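The Patio Table Is a Room

When we moved to Dusside we had 300 square feet of courtyard and no plan for it. The previous owners left a round table with a textured glass top. I meant to replace it within the month. It is still there, and most of what gets done in our house gets done on it. 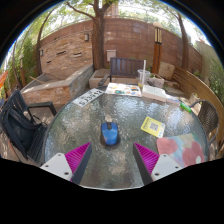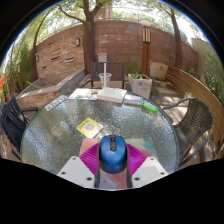 Small outdoor space is treated as decoration

My complaint is with the way towns, builders and landlords talk about courtyards, balconies and back steps. They call them amenities. In a listing they come after the parking. Voltthorpe, the development going up at the end of our road, has 526 units in its plan, and only the corner ones get any outdoor space a person could sit in. The rest get a railing across a glass door. You can open the door and stand there, and then you have to go back in.

The planning notice said residents would be "well served by the nearby park." I like the park. I go there to walk. I do not go there to pay bills, fix a lamp, shell beans or fill out a school form, and I don't know anyone who does. A park is a place you visit. It takes shoes and keys and a decision.

What a table outside is for

A door that opens onto a place to sit gets used in pieces of time too short for anything else. I go out with coffee before seven. My son does his reading out there until the light goes. Our neighbor Dilwyn Kneath has a yard 20 feet long and has eaten supper in it every dry evening since April. He told me he never once used the dining room in his old house except to stack mail.

The usual answer is cost. Severyn Zhuravel, who sat on the zoning board with me for two terms, used to say that every foot of balcony was a foot of bedroom the builder couldn't sell. He may be right about the arithmetic. I think he was wrong about the bedrooms. The second bedrooms in the new buildings here are barely big enough for a bed and a dresser, and I would trade a quarter of one for somewhere to put two chairs in the open air. I suspect a lot of renters would, but the surveys only ask how many bedrooms they want.

Walls help

People also overrate the view. Our courtyard has none. It has walls, and the walls are the reason we use it. They stop the wind, so paper stays where you put it on most days. They give you some privacy from the street. A balcony on the fourth floor facing the highway has a fine view and is empty all year.

Older parts of town understood this. The row houses on Patrício Street have yards you could cross in four steps, and there is a chair in nearly every one. The Ernard building, put up much later, has a shared roof deck with a gas grill and a sign-up sheet. I have been up there several times and have yet to share it with anybody.

What I would ask for

I would like the town to require 50 square feet of private outdoor space for every new unit, with a solid wall on at least two sides. It should be deep enough for a small table and should not be counted toward the shared lawn. Builders can complain about it at the hearing in December, and I will be there to listen. Until then I'll be working on my comments out back.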